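Film Tins and Tapes: Tips From the Girnia Workshop

Restoring old local documentaries is a joy, and most of the work is simple bench care! Wind each reel slowly, by hand, and label the tin as well as the leader -- labels do fall off.

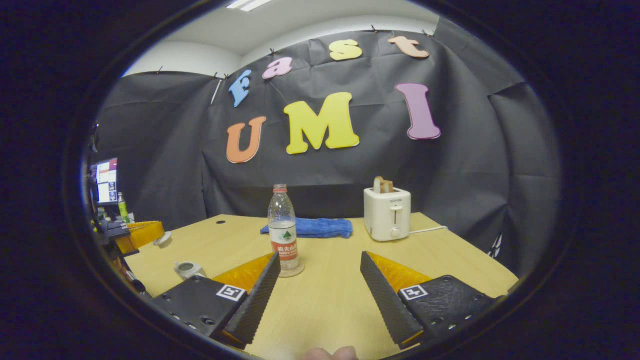
Girnia Film Heritage Club, Workshop Team

Store tins flat, no more than 10 high, somewhere cool and dark. If you catch a whiff of vinegar, move that reel away from its neighbours straight away. Ardalan Talebi swears by soft cotton gloves -- grab two pairs!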